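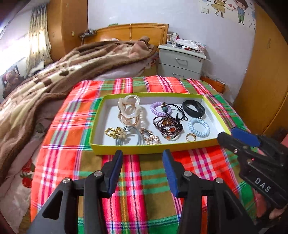 Open tray with a hair clip and elastics, on the plaid cloth.

21 July 2021
Panavska, textile notebook

Continued from the June pages. The question is still the same: which of the bright cottons can be washed together, and which ones give color to their neighbors. In June I was too fast and I did not write the water temperature for the first two trials, so these two are crossed out and I don't use them.

Today only the pinks and the oranges. All pieces are from the Manura bolt, cut on the straight grain, edges overlocked with white thread. The white thread is useful as a witness, it takes the color before the white cotton does. I put one white cotton strip with every piece, stitched on one short side only.

Bath 1, cold water, no soap, 55 minutes. Pink: the water is slightly colored after the first ten minutes, then no more change that I can see. White strip clean. Thread clean. Orange: nothing.

Bath 2, 100 degrees F, the usual liquid soap, 55 minutes again so that it can be compared. Pink: thread is colored on the side which touches the fabric, strip has a pale shadow near the stitching. Orange: thread very slightly yellow. I am not sure about this, I looked at it by the window and then under the lamp and I got two different opinions from myself. Please somebody else look at it before it goes in the table.

Bath 3, same as bath 2 but with salt. I know that salt is what grandmothers say for fixing color. Pink: same shadow as in bath 2. I cannot see any difference between the two strips when they are side by side. I will not write "salt does not help" from one trial, but I also will not buy more salt.

Drying: flat on the rack, no sun. The pink from bath 2 was folded by mistake while it was still damp, so there is a mark along the fold. This mark comes from the folding. Do not count it as bleeding.

Shrinkage, pink, bath 2: 64 mm between the pen marks before, 62 after. Orange I forgot to mark before washing. Must be repeated.

Pandey method (rinse until the water is clear, then one short wash with vinegar) is planned for the next time. In the Kirgate notes it is written that the vinegar goes in the last rinse, in our notes it goes in the wash. I don't know who has copied it wrong. I will try both and write them as P1 and P2.

The purple yarn-dyed check is waiting also. With yarn-dyed cloth I expect less bleeding than with the printed one, but the narrow lines make it hard to judge, a small blur looks like the weaving.

To do:
- new witness strips, wider, the present ones curl
- mark the orange before washing!!
- ask if the thermometer is still read against the other one, last check is older than June
- keep bath 2 strips in paper, no plastic
- water bill for the wash room came, 2,897 gallons, copy is in the folder

Stopped at five, the sink was needed.

Recent entries
Overlock tension on thin cotton
June trials, pinks (two crossed out)
Kirgate notes, copied pages
Witness thread, white or natural
Storing wet samples overnight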